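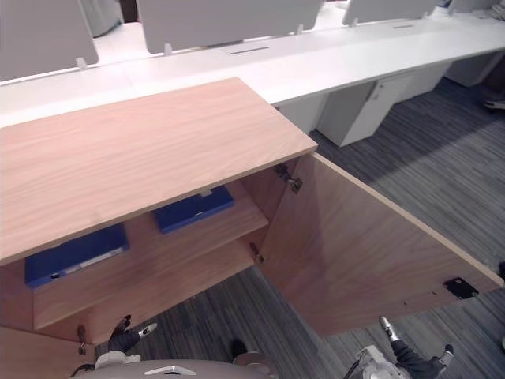
One reader of the February version objected that a handout on moisture in wood should not spend two pages on solid lumber when most case furniture is veneered panel. The objection is fair as far as it goes. Solid lumber still comes first in this revision, and veneered panels now have a section of their own (section 5).

**Stosbridge Materials Program – Handout 2: Moisture Content and Dimensional Change**
Revised 27 October 2018

## 1. Moisture content

Moisture content (MC) is the mass of water in a piece of wood divided by the oven-dry mass of the wood, given as a percentage:

MC = (wet mass − oven-dry mass) / oven-dry mass × 100

The divisor is the dry mass, so values above 100% are possible and are common in freshly cut sapwood of light species. The pulp and fuel trades often divide by the wet mass. Check the basis before copying a figure from one of their tables.

**Worked example.** A sample weighs 262 g when cut and 234 g after oven drying to constant mass.

- Water lost: 262 − 234 = 28 g
- MC = 28 / 234 × 100 = 12.0%

On a wet basis the same sample would be reported as 28 / 262 × 100 = 10.7%.

Oven drying is done at 103 °C, plus or minus 2 °C. Samples are weighed at intervals until two successive readings agree to within the limit on the lab sheet. Cut them well away from the end of the board; end grain loses and gains water much faster than the faces, and a sample from the last inch describes only the last inch.

## 2. Bound water and free water

Water is held in two ways. Free water sits in the cell cavities. Bound water is held within the cell walls by hydrogen bonding. As green wood dries, the free water leaves first, with almost no change in size. The point at which the cavities are empty and the walls are still saturated is the fiber saturation point (FSP). Take it as 28% in all calculations for this course. Real values vary with species and temperature.

Below FSP, removal of bound water lets the walls contract and the wood shrinks. Above FSP, a change in MC changes the weight and very little else. Strength and stiffness follow the same pattern: both rise as the wood dries below FSP.

## 3. Equilibrium moisture content

Wood left in steady air moves toward an equilibrium moisture content (EMC) that depends mainly on relative humidity (RH) and to a lesser degree on temperature. Values at 70 °F:

| RH (%) | EMC (%) |
|---|---|
| 30 | 6.2 |
| 50 | 9.2 |
| 65 | 12.0 |
| 80 | 16.0 |

Two cautions:

1. The curve has hysteresis. Wood that is drying settles at a slightly higher MC than wood that is gaining moisture at the same RH. The table values fall between the two.
2. Equilibrium takes time. Thin stock may follow a change in the weather within days, while a thick plank may take months and in practice tracks a seasonal average.

A surface finish slows the exchange of vapor. It does not change the EMC. A panel finished on one face only will take up moisture unevenly during a change in humidity and is liable to cup.

## 4. Shrinkage and swelling in solid wood

Movement differs in the three directions of the wood:

- **Tangential** (along the growth rings): largest
- **Radial** (across the rings): often near half the tangential value
- **Longitudinal** (along the grain): very small in normal wood

For modest changes below FSP, use the linear form:

ΔD = D × C × ΔMC

where D is the starting dimension, C is the coefficient for the direction in question, and ΔMC is the change in percentage points. For red oak, use C = 0.00369 tangential and C = 0.00158 radial.

**Worked example.** A red oak board 300 mm wide goes from 7% to 12% MC.

- Flatsawn (tangential across the width): 300 × 0.00369 × 5 = 5.5 mm
- Quartersawn (radial across the width): 300 × 0.00158 × 5 = 2.4 mm

**Length.** Take the total longitudinal shrinkage from FSP to oven-dry as 0.1%. For a rail 2,775 mm long, the same five-point change gives 2,775 × 0.001 × 5 / 28 = 0.50 mm. This is normally ignored in joinery. It cannot be ignored in juvenile wood or reaction wood, where longitudinal shrinkage may be several times larger and a rail may bow as it dries.

The difference between tangential and radial movement accounts for most changes in section. A square blank with rings running corner to corner dries to a diamond. A round turned from green stock dries to an oval. A flatsawn board tends to cup away from the heart as it dries.

## 5. Veneered panels

A veneer bonded to a stable core is restrained by it. The face layer still tries to swell across the grain, but it is thin, and the stress it produces is small compared with the stiffness of the core. In-plane movement of the panel is therefore close to that of the core.

Points to carry into design:

- **Core type.** Plywood has low in-plane movement in both directions, with each ply restrained by its neighbors. Particleboard and fiberboard have no strong grain direction and move by similar amounts along and across the sheet. Thickness swelling is the weak point of both and is greatest at unsealed edges.
- **Balance.** The two faces should match in thickness, species behavior, and moisture content at pressing. An unbalanced panel bows when the humidity changes. A fixed panel may be held flat by the case around it, but a door has only its hinges and catch, and shows the fault first.
- **Edges.** Banding covers the core and slows moisture entry. It also adds its own movement if solid and thick. Thin banding may be treated as part of the panel.
- **Face checking.** Fine cracks along the grain mean that the face was put under tension across the grain, usually by pressing at too high an MC and then drying in service.

In the Kotian shelving exercise, the solid top and the veneered top are drawn at the same width. Calculate movement for both before choosing fasteners. The solid version needs slotted holes or buttons; the veneered version may be screwed directly.

## 6. Meters

Pin meters read electrical resistance between two points and are useful from 6% up to FSP. Above FSP the readings show a trend at best. Correct for species and temperature. Pinless meters respond to the dielectric properties of a zone below the sensor, and their readings depend on density as well as moisture.

Neither type should be trusted on composite cores without a calibration for that product; resins and fillers shift the reading. The Skellden meters in the lab are set for Douglas-fir at 70 °F. Correction cards are in the case lid. Enter the uncorrected reading in the Litura log along with the corrected one – earlier logs gave only one of the two, and it was often unclear which.

## 7. Before the lab

Bring a calculator and the table from section 3. Sample blanks are already marked for grain direction. Record masses to 0.1 g and widths to 0.1 mm, and keep each sample bagged until it is weighed.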